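Comlow publishes house rules for two-arm cells

By Evangelia Stamatopoulos
August

Comlow has put out a set of working rules for its small two-arm robot cells, the kind used for folding napkins and sorting cutlery. The document runs to six pages and takes effect this month at its Gallier and Tirnine sites.

The rules deal mostly with what happens when both arms share one piece of cloth. Neither gripper may pull away until the other has reported its state, and speed is capped for as long as both are holding. Operators must stay outside the enclosure while the arms are powered - reaching in to straighten a napkin is named as a breach. 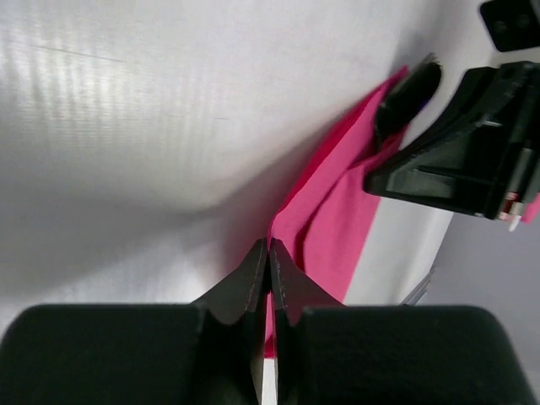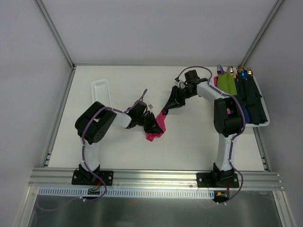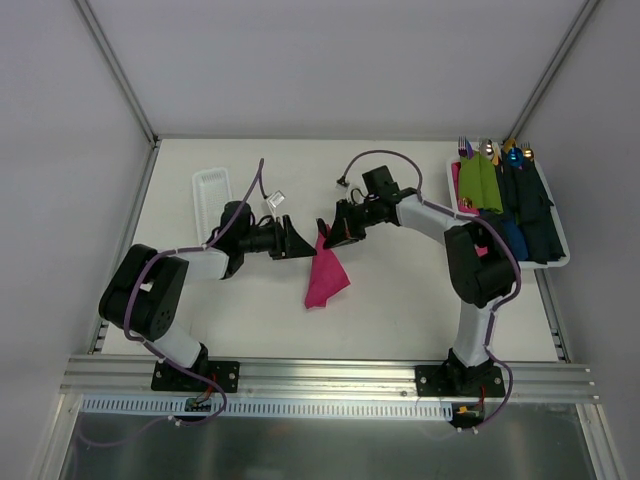

Two arms on one rail, working with a pink cloth.

What changes for operators

Cables get a section of their own. Each loop has to be checked by hand before a shift, with the arm at full reach, and any rubbing at a joint must be logged. Trays have marked positions on the table and may be moved only with power off.

Staff have 60 days to complete a short course, which ends with a supervised stop and restart. Sotiropoulos, which trains operators for both sites, will run it in groups of three. Comlow said it will review the rules after the first round of training and post any changes at each cell.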